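Skeltolmont Opens Tillow Surface Collection to Trade Buyers in August

New range of printed wall panels and stone-look floor slabs adds 60 patterns for shops, studios and small workspaces
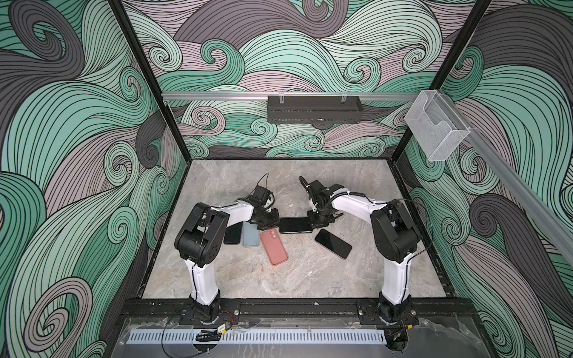 Wave-patterned wall panels in mint green, mauve-pink and charcoal gray, with a gray marble-textured floor slab.

Skeltolmont, a maker of decorative interior surfaces, will begin taking trade orders for its Tillow collection in August. The collection covers printed wall panels and matching floor slabs. It is sold to interior fitters, shop designers and builders of display booths, and samples can be ordered now.

Tillow has 60 patterns in three groups. The first group, Mihăilă, is made up of flowing line drawings in soft colors with dark outlines. The second, Indetska, uses small repeating shapes on a plain ground. The third group has no separate name and holds the solid colors that go with the other two.

The company began work on the collection after a survey of its trade customers. Skeltolmont received 629 replies. Of those, 286 came from firms that mostly fit out rooms and booths with less floor space than a single parking spot. Many of these customers said that large patterns made for hotel lobbies and restaurants did not suit their jobs, as the repeat was too wide and too much of each sheet was thrown away after cutting.

Tillow patterns are drawn at a smaller scale. The design runs off each long edge so that it meets the next panel at the seam, and the back of every panel is printed with cutting marks. Corner trim is sold in black and in white. Panels can be glued directly to a flat, primed wall or fixed to battens, and the instructions supplied with each order cover both methods.

The floor slabs come in gray, sand and off-white, each with light veining. They are intended for indoor use only. Skeltolmont does not recommend them for bathrooms, entryways or any floor that is washed with a hose.

Wall panels have a matte finish that can be wiped with a damp cloth and mild soap. Scouring pads and solvent cleaners will dull the print. Replacement panels will be made in the same batches as the main stock, and customers who need a close color match should give the batch code from the original delivery note.

A pilot run of 2,166 panels was supplied to existing customers before the launch. Two changes were made as a result. The protective film now peels from the short edge, and the packing boards are thicker at the corners. The charcoal ink was also made slightly lighter in four of the Mihăilă patterns.

Orders placed before noon will be confirmed by the end of the same working day. Full pallets and part pallets are both available, and there is no minimum order for samples. Skeltolmont's older panel ranges will stay on sale while stocks last, but no new batches of them are planned.

Price lists, fitting instructions and a printed pattern book are available on request from the Skeltolmont trade desk.

About Skeltolmont
Skeltolmont designs and makes wall panels, floor slabs and trim for commercial interiors. Its products are sold through trade distributors and directly to fitters.

Press contact: Skeltolmont Press Office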